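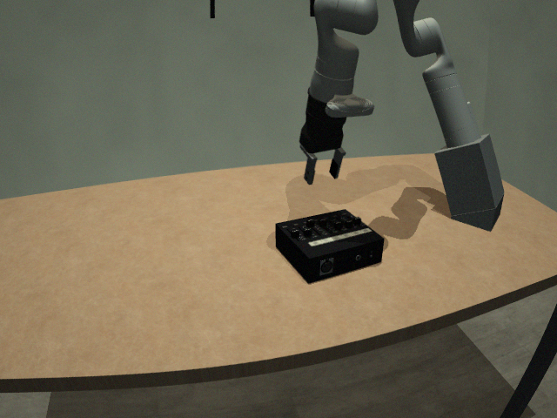
Collecting simulated demonstrations for a tabletop task

These steps assume the two-arm scene already loads and that the audio mixer asset is in the object list. The task name used below is Boltlow; replace it with your own.

1. Set the start pose. Both arms should be clear of the object, with the gripper fingers open. Save the pose once and load it for every episode.

2. Randomize the object. Vary the position and the turn of the mixer on the tabletop. Keep it within reach of the gripper arm. Reject any draw in which the object overlaps an arm or hangs over the table edge.

3. Record. Start logging before the first motion command and stop 2 seconds after the last one. Log joint positions, gripper opening and object pose at the same rate as the rendered views.

4. Label the outcome. Mark each episode as success or failure when it ends. Keep failures in a separate folder.

5. Check the set. Replay every episode in the first 100. If the replayed object pose drifts from the logged one, lower the physics time step and record again.

We trained a first policy on 200 episodes and the current one on some 900. The smaller set was weak when the long side of the mixer faced away from the gripper arm, so check the spread of angles before adding more episodes.

Maintained by Rosemarie Engelhardt. Last changed February 11, 2022.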